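4.2 Connector losses and contact heating

Figure 3. Bench set-up with two white and black arms on a wood tabletop.

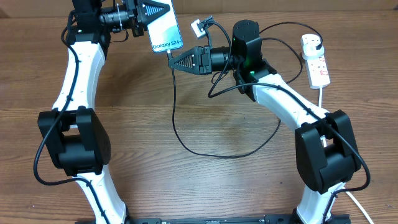 Contact resistance was measured next. Four-wire method, same meter as in 4.1, leads clipped as close to the crimp as we could get them. Barrel connectors from three suppliers (Zotent, Hallia, Longo), all sold as 5.5 mm outer, centre positive. Pin diameter differs though, and the sellers' listings are not always clear on which pin you get. Two Longo pieces had the wrong pin for our jacks and were dropped before testing. That left 26 connectors.

Each one was plugged and unplugged 247 times by hand. Reading taken before the first cycle, then at the end. Fewer readings in between than planned, see Limitations. Load current held at 2 A for the whole run, supply set to 12 V. Room temperature not controlled but logged.

Results in short. Zotent parts started lowest and stayed low. Hallia started a bit higher, drifted up slowly, no sudden jumps. Longo was all over the place: several fine, several with a reading that changed when the cable was nudged sideways. We put this down to the spring leaf inside the jack, which looked flatter on the bad ones when they were cut open. Can't rule out plating wear. No microscope work was done on the plating.

Heating followed resistence, as expected. The warm spot was nearly always at the crimp and not at the barrel itself, which suprised us. Recrimping with the heavier tool brought the temperature down on every connector we tried it on. So part of what is usually blamed on the plug may belong to the wire end. Wire gauge matters here as well: the 18 gauge leads ran cooler than the thin ones supplied with the Bikari adapters, colour coding the same on both.

Polarity. All the jacks were checked with the meter before wiring. One Hallia lead had red and black swapped at the screw terminal. Fixed, kept in the sample, noted in the table.

Limitations. Small sample, one batch per supplier. Hand cycling is uneven, and different people pull at different angles. Mid-run readings were skipped on the last group when the bench was needed for other work. No vibration test. Nothing above 12 V, so the results should not be stretched to 24 V gear without more testing.

A repeat with a fixed plug angle is planned for April. Same connectors if they hold up, otherwise fresh ones from the same suppliers. Section 4.3 covers voltage drop along the lead.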